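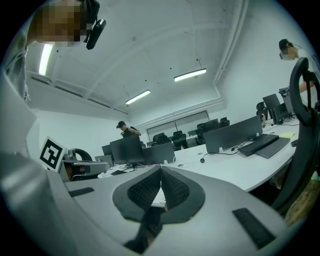

Gollico has spent August teaching robots to tidy desks, a skill many of its staff are said to lack. The Drolten office is now recording people as they do small jobs with hand-held grippers, so that a robot arm can copy them later. The tally stands at 1,294 recordings, of which 300 are of someone putting a cap back on a pen.

"You have to slow down and do it properly," said Ilango Menon, who runs the project. "People find that harder than the robot does."

A good attempt takes 11 seconds. Dropped pens are kept too, on a separate list – it is the longer one. Gollico plans to hand the lot to an arm made by Divlow, which will get four tries at each job before a person steps in.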